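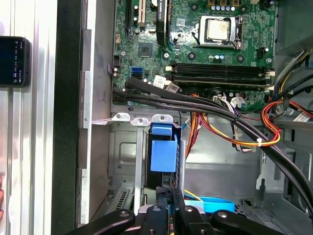
CIRCOMBE, 1/15/21

Print | E-mail

Keeping an old desktop going: your questions

I've been writing about second-hand desktops on this site for a good while now and the same questions keep turning up in the inbox, so I've finally put them on one page. I love getting them, please keep them coming! There is very little in home computing that cheers me up as much as a tired old tower coming back to life on somebody's kitchen table.

Is my desktop too old to bother with?

Probably not. If it turns on and has the memory slots and drive connectors you'd expect, it can very likely browse the web, play music, write letters and do video calls. My own writing machine is nine years old and I wouldn't swap it. The things that really do finish a computer off are a dead motherboard, or a processor so old that current browsers won't install. Games and video editing are another story, and I'd look for something newer there.

What should I upgrade first?

The drive! If your computer still runs from a spinning hard disk, move it to a solid state drive before you spend a cent on anything else. Programs that used to make you wait just open. It feels like cheating.

After that, memory. Open your usual programs, open the number of browser tabs you normally have open (be truthful), and look at how much memory is in use. If it's nearly full, more will help. If it's sitting at half, leave it alone and spend the money on a decent keyboard.

How much should I spend?

I try to stay under $100 for a machine I already own. That usually covers a modest solid state drive and a bit of second-hand memory, with change left for thermal paste. Once the list creeps well past that, have a look at what used office desktops are going for in your area before you order anything. Businesses replace them in batches and they are often in lovely shape, if a bit grey.

I've never opened a computer. Is it hard?

Most cases are held by a couple of thumbscrews or a latch at the back, and the side panel slides off. Shut the computer down, switch it off at the wall, unplug the power cord, then hold the power button in for a few seconds. Touch bare metal on the case before you reach in, and do it again if you've been wandering around on carpet.

Then take photos on your phone. Take far too many. You'll think you will remember where that skinny two-pin cable went and you will not.

Please don't open the power supply itself, the metal box the power cord plugs into. It can hold a charge after it's been unplugged. If it's faulty, replace the whole thing.

How do I get the dust out?

Outside, on a dry day, with short puffs of air. Hold each fan still with a finger so it can't spin up while you're blowing on it. I use a rubber squeeze blower made by Nulter that was sold for camera lenses, and a soft paintbrush for the corners. Canned air is fine too, kept upright. I'd keep the household vacuum away from the circuit boards, as it can build up static. Vacuum the floor afterwards instead.

If there are pets in the house, check the front intake. Fumiko Kuroda wrote from Stendusex with a marvellous account of what came out of hers after years beside the cat's bed. It filled a soup bowl. Her computer now idles so quietly that she thought it had switched itself off.

Do I need to replace the thermal paste?

If you lift the cooler off the processor for any reason, yes. Paste goes between the flat metal lid of the processor (the shiny square part) and the base of the cooler, and it needs to be fresh each time. If the computer runs cool and you've no reason to take the cooler off, leave it where it is.

To clean the old stuff away, use isopropyl alcohol, the stronger the better, on a lint-free cloth or a coffee filter. Wipe, fold, wipe again. Let it dry completely.

How much paste goes on?

Less than you'd think - a blob the size of a small pea in the middle suits most ordinary desktop processors. The pressure of the cooler spreads it. Tighten the screws a little at a time, working diagonally, so it goes down level.

I've had more letters about this than about anything else on the site, some of them quite heated. Pea, line, cross, spread with a card, they all seem to work. Pick one and enjoy yourself.

What temperature is too hot?

It depends on the processor, so look up the maximum for your model. As a rough guide, many desktop chips will slow themselves down or shut off somewhere near 100 degrees Celsius, and you want to be nowhere close to that in everyday use. If yours gets very hot while you're only reading the news, check that the cooler fan is turning and that the cooler is clipped or screwed down on every side.

It won't turn on after I put it back together. Help!

Deep breath. This happens to everyone and it's nearly always something small. Is the switch on the back of the power supply on? Is the extra power plug near the processor pushed in? It's separate from the big wide one and very easy to miss. Did the cooler fan go back on its header? Then take the memory out and reseat it, pushing until both ends click (or the one end, if your board only has a clip at the top). That last one has fixed more "dead" computers for me than everything else combined.

If there's a screen connected to both a graphics card and a habit, check the habit. I've plugged the monitor into the wrong socket 2 times this summer.

Can I use Linux on it?

You certainly can, and on older hardware it's a joy. Most versions let you try them from a USB stick before you install anything, so you can check that the sound and the wi-fi behave. Back up your files first, onto a separate drive, and open a few of them to be sure the copy is good.

What should I do with the parts I take out?

Wipe old drives before they leave the house. Working memory can be sold or given away, and someone with the same board will be delighted. Everything else should go to e-waste. Your council will have details, and readers near Circombe can use the drop-off at the end of Hoshino Road.

Are you running the workshop again?

I'd love to! I'm hoping for June, all going well. Bring your own tower, a screwdriver if you've got one, and leave the monitor at home as there'll be spares. I'll post the details on this page when the hall is booked.

My question isn't here. Can I write in?

Please do. Include the make and model of the computer, how old it is if you know, and what it's doing or not doing. A photo of the inside with the side panel off is worth a lot of typing.

Print this page | E-mail this page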